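LED 스트립 디밍 메모: PWM 주파수와 감마 보정

작성 4/11/21

책상 위 선반 아래에 붙인 Storkum 24V 스트립의 컨트롤러를 교체했다. 기존 제품은 밝기를 낮추면 계단처럼 뚝뚝 떨어졌고, 하위 구간에서는 색이 붉은 쪽으로 밀렸다. 8비트 PWM에 선형 매핑을 쓰는 컨트롤러에서 흔한 증상이다. 새 컨트롤러는 Rusu의 2채널 모델로, 웜화이트와 쿨화이트를 따로 제어한다.

배선은 그대로 두었다. 전원은 스트립 양 끝에서 공급하고, 접지는 컨트롤러 쪽에서 한 번만 묶었다. 한쪽에서만 공급했을 때는 반대쪽 끝의 전압 강하가 눈에 보일 정도였다.
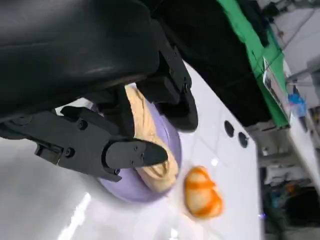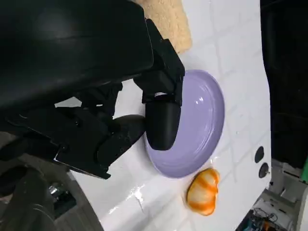
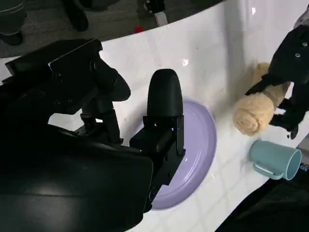

색온도 설정은 Flekutden 앱의 수동 모드에서 했다. 자동 모드는 두 채널의 합을 일정하게 유지하지 않아서 중간 색온도에서 밝기가 올라간다. 수동 모드에서는 채널별 듀티를 직접 넣을 수 있으므로 합을 고정하고 비율만 바꿨다. 기준 물체를 고를 때는 순백색보다 채도가 낮은 색이 편하다. 두 번째 사진의 접시 같은 라벤더빛 보라색은 웜화이트 비율이 높아지면 회색이나 갈색 쪽으로 기울어 보이므로, 눈으로 비교할 때 차이를 잡기 쉽다. 최종값은 2892K로 저장했다. 앱 표시값이고 별도 측정기로 확인한 수치는 아니다.

감마는 2.2에서 시작해 조금씩 올렸다. 값을 올리면 하위 구간이 부드러워지는 대신, 최저 밝기 근처에서 출력이 0으로 떨어지는 구간이 생긴다. 이 문제는 최소 듀티를 2%로 제한해서 해결했다. 슬라이더의 맨 아래 두 칸은 그래서 밝기가 같다.

PWM 주파수는 기본값이 낮아서 휴대폰으로 촬영하면 줄무늬가 생겼다. 한 단계 올리니 줄무늬는 없어졌지만 컨트롤러 발열이 늘었다. 알루미늄 프로파일에 열전도 테이프로 붙인 뒤 일곱 시간 연속 점등했고, 보호 회로는 동작하지 않았다.

리모컨은 Stotley 제품을 계속 쓴다. 페어링은 전원 투입 후 7초 안에 해야 한다. 설명서에는 이 시간이 적혀 있지 않다. 장면 저장 버튼은 채널별 듀티가 아니라 전체 밝기만 기억하므로, 색온도까지 불러오려면 앱에서 장면을 따로 만들어야 한다.

남은 작업은 페이드 시간 조정이다. 현재 펌웨어는 켜질 때와 꺼질 때의 값을 분리해서 넣을 수 없다. 7월 펌웨어에 이 항목이 들어간다고 하니 그때 다시 설정할 예정이다.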